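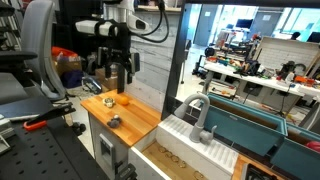 Relabellisation rétrospective : transformer des démonstrations ratées en données utiles

Par Sumeya Endale – mis à jour le jeudi 19 mars

Vous avez passé des journées à téléopérer un bras au-dessus d'une cuisine pour enfants, et une bonne partie des essais ne fait pas ce que dit la consigne. Le réflexe est de les jeter. Le nôtre aussi, jusqu'à ce que Gemechu Tufa calcule ce que chaque essai coûtait en heures de doctorant.

La méthode tient en une phrase : on garde la trajectoire et on change la consigne. Si l'on voulait « mets l'orange dans l'évier » et que l'orange a fini sur le plan de travail, on possède une excellente démonstration de « pose l'orange sur le plan de travail ». Il suffit de l'écrire.

Ce qu'il vous faut

Un jeu d'épisodes avec images, actions et état de la pince. Le nôtre, Bogale, en compte 3 904.
Un outil d'annotation. Nous utilisons Pretden, une page web sans charme qui affiche le début et la fin de l'épisode côte à côte.
Un annotateur patient, de préférence pas celui qui a téléopéré. Il se souvient de ce qu'il voulait faire, ce qui est fâcheux.

Étape 1 – Trier

Écartez les épisodes où rien n'a bougé entre la première et la dernière image, sauf si vous tenez à apprendre au robot l'immobilité. Il y arrive très bien tout seul. Écartez aussi ceux où la pince sort du champ pendant plus de deux secondes.

Étape 2 – Décrire l'état final

L'annotateur voit la dernière image avant de voir la consigne d'origine. L'ordre compte : quand nous faisions l'inverse, les gens retrouvaient miraculeusement l'intention dans le résultat. Une phrase courte, un verbe, un objet, un lieu. Pas d'adverbe. « Délicatement » a causé assez de disputes.

Étape 3 – Couper

Un essai raté contient souvent deux comportements : une saisie correcte, puis une dépose qui ne l'est pas. Coupez à l'ouverture ou à la fermeture de la pince et donnez une consigne à chaque morceau. Gardez sept images de recouvrement de part et d'autre de la coupure, faute de quoi la politique hésite au raccord. Sept est une valeur trouvée par tâtonnement, je n'ai aucune théorie à vendre.

Étape 4 – Vérifier

Faites relire 200 épisodes par une deuxième personne, en aveugle. Chez nous, Kiros Feyisa et Maribeth Castillo se sont surtout opposés sur les petits objets gris, que l'un appelait « peluche » et l'autre « le machin ». Fixez le vocabulaire avant de commencer. Nous l'avons fixé après.

Étape 5 – Réentraîner

Mélangez épisodes relabellisés et épisodes réussis à parts égales dans chaque lot, puis reprenez l'entraînement depuis le début. L'affinage à partir de l'ancien modèle nous a donné des gestes mous.

Ce que l'on gagne, ce que l'on perd

Le modèle suit mieux les consignes rares, surtout quand plusieurs objets traînent sur le plan de travail. En revanche, il hérite des trajectoires tortueuses de ses professeurs et fait parfois un détour par le robinet. Un filtre sur la longueur du chemin corrige une partie du problème. Gebremedhin Habte en prépare un meilleur pour mai.

Les scripts de découpe sont dans le dépôt Trorkus, dossier « relabel ». Lisez le fichier de configuration avant de lancer quoi que ce soit : par défaut, il écrase les anciennes consignes sans demander.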